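The Case for the Shared Kitchen
Opinion

Housing policy in Flundside has for many years treated the private kitchen as a fixed requirement. Every dwelling, however small and whoever lives in it, must contain a place to cook that belongs to that dwelling alone. The rule was written with good intentions. It was meant to prevent landlords from dividing houses into rooms where a tenant could not prepare a meal. It has done that work well, and this essay does not argue for its repeal. It argues that the rule should no longer stand in the way of residents who wish to live otherwise.

The proposal now before the district would permit new buildings in which several households share one large kitchen and dining room, provided that each household also has a private bathroom, a door that locks and storage of its own. The proposal is modest. It would apply at first to a single site, the former Konstantinidis warehouse, and it would be reviewed after 2 years. The objections to it have nevertheless been strong, and they deserve a full answer.

The first objection concerns dignity. It is said that a household without its own kitchen is not fully a household. There is a long history behind this feeling. For much of the last century a fitted kitchen was the clearest sign that a family had arrived at a settled life. Cabinets that matched, a door panel with a little ornament to it, a proper handle in place of a knob: these things were saved for and shown to visitors.
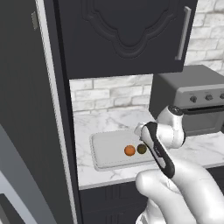
Flundside Civic Review, p. 20

The feeling should be respected. It should also be examined. Much of what people value in a kitchen is the power to decide what is cooked, when, and for whom. A well-run shared kitchen can protect that power if its rules are written by the people who use it. A poorly run one will not, and the draft ordinance is too thin on this point. It requires a "house agreement" but says nothing of what the agreement must contain. At the least it should guarantee every resident access at all hours, a locked cupboard, a shelf in the refrigerator and an equal vote on any change in the rules.

The second objection concerns cost. Opponents suspect that shared kitchens are a means for developers to build less and charge the same. The suspicion is reasonable. When the Nenetti building was converted to small apartments, tenants were promised that savings in construction would appear in their rents. The savings did not appear, and the district had no instrument with which to require them. The present proposal would be stronger if it tied permission to a ceiling on rent for the life of the building. A developer who objects to such a ceiling is free to build under the existing rules.

It is worth stating what the savings are. Kitchens are among the most expensive rooms to construct, for they bring together water, gas or electrical supply, drainage and ventilation in a small area. They are also empty for most of the day. In a building of single residents, a great deal of pipe and duct is laid so that each person may heat one pan in the evening. The same money, spent once, could provide good ventilation, wide counters and equipment that no single tenant could afford.

The third objection is the most serious. It concerns conflict. Anyone who has shared a kitchen in student years will remember the unwashed dishes and the food that disappeared. Older residents, and parents of small children, have said that they do not want to return to that life. They should not be made to. Shared housing should be one choice among others, and no applicant for district housing should lose a place on the waiting list by declining it. There are 873 households on that list, and their needs differ widely. Some of them are families for whom a private kitchen is essential. Others are people living alone who have told the housing office that they would gladly give up a stove for a larger bedroom and a lower rent.

Conflict over kitchens is in large part conflict over cleaning. The ordinance should say so openly and provide for it. A cleaning service paid from the rent, coming every weekday, would remove most of the quarrels before they began. Fixed duties written on a wall chart have a poor record, and the district should not rely on them. Appliances in common use should be kept by the building owner, with a stated period for repair. 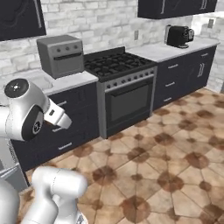
Indrek Mockus has written to this journal to disagree with much of the above. In his view the comparison with student housing is not a matter of cleaning at all, and a paid service would merely hide the difficulty. People quarrel in kitchens, he argues, when they have had no say in who their neighbors are. He would allow existing residents to meet applicants before a room is let, and he regards any scheme without that provision as certain to fail.

His point has force, but the remedy carries a danger. A right to meet applicants soon becomes a right to refuse them, and refusals are seldom made on fair grounds. Those who are turned away from a shared table are likely to be those already turned away elsewhere. A trial period for new residents, with a guaranteed transfer to other housing if either side is unhappy, would meet part of his concern at less risk. The Drullo housing association already offers transfers of this kind between its buildings, and the district could adopt the same practice by a simple change to its letting rules.

There remains the matter of scale. The warehouse could hold 100 residents, and the early drawings show one kitchen for all of them. That is a canteen. The building should be divided so that each kitchen serves a group small enough for its members to know one another by name. The ordinance should set a limit, and the limit should be decided in public before any permit is issued. Written comments may be left at the district office until the end of March.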